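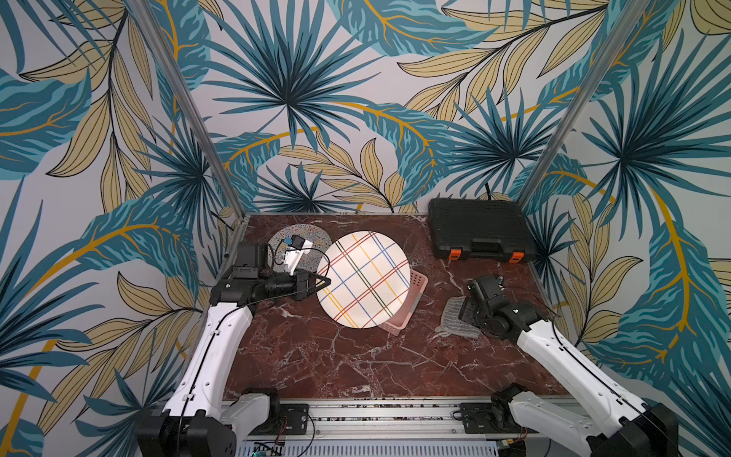

How long should I wait before I wipe the paste off a freshly hung panel?
Wipe it while it's still wet, one strip at a time, before you cut the next length. Dried paste leaves a shine on the print that is a real pain to shift.

Section 4: Hanging your Clalledau patterned paper

Now for the good bit! By this stage your walls are filled, sanded and sized (Section 3), and the paper has been sitting in the room overnight. Big leafy prints are a joy to hang once you get the knack of the match, so take your time over the first two strips and the rest will follow along nicely.

You will need: paste, a wide brush, a plumb line, a smoothing brush, long scissors, a sharp trimming knife with plenty of spare blades, a seam roller, a bucket of clean water and a sponge.

4.1 Check the rolls

1. Look at the batch number on every label. All of them must be the same, for example 1037.
2. Unroll a metre or so of each and lay them side by side in daylight. If one looks darker, put it back and ring us before you cut anything.

4.2 Mark your starting line

3. Pick the wall people see first when they walk in. Start there, near the middle, so the best of the pattern lands where it counts.
4. Hang the plumb line and pencil a faint mark down the wall. Don't trust a corner or a door frame to be straight - hardly any of them are.

4.3 Cut and paste

5. Measure the wall from top to bottom and add 100 mm for trimming. Mark the top of each length on the back with a small arrow.
6. Before cutting the second length, slide it up or down beside the first until the leaves and stems meet across the join. The Clalledau prints have a long repeat, so you'll lose more paper here than you would with a stripe. Keep the offcuts! They're lovely for lining drawers, and just right for the awkward bit over a door.
7. Brush the paste from the middle out to the edges, fold the length loosely on itself and leave it for the soaking time printed on the label.

Note: give every length the same soaking time. Paper stretches as it soaks, and two lengths soaked differently won't match from top to bottom.

4.4 Hang

8. Unfold the top half, line it up with your pencil mark and smooth down the centre, then out to the sides.
9. Let the bottom half drop and do the same again. Small bubbles usually flatten as the paper dries, so leave them be.
10. At an inside corner, cut the strip so that only 2 cm turns on to the next wall. Hang the leftover piece from a fresh plumb line, overlapping that narrow turn.
11. Roll the seams lightly. Skip this on raised papers.

Caution: switch off the power at the mains before you trim round sockets or light switches, and keep it off until the paper is dry.

Once the last strip is up, shut the windows, turn the heating low and go and put the kettle on. You've earned it.

Eltmont Wallcoverings | Contact us | © Eltmont. All rights reserved | Back to top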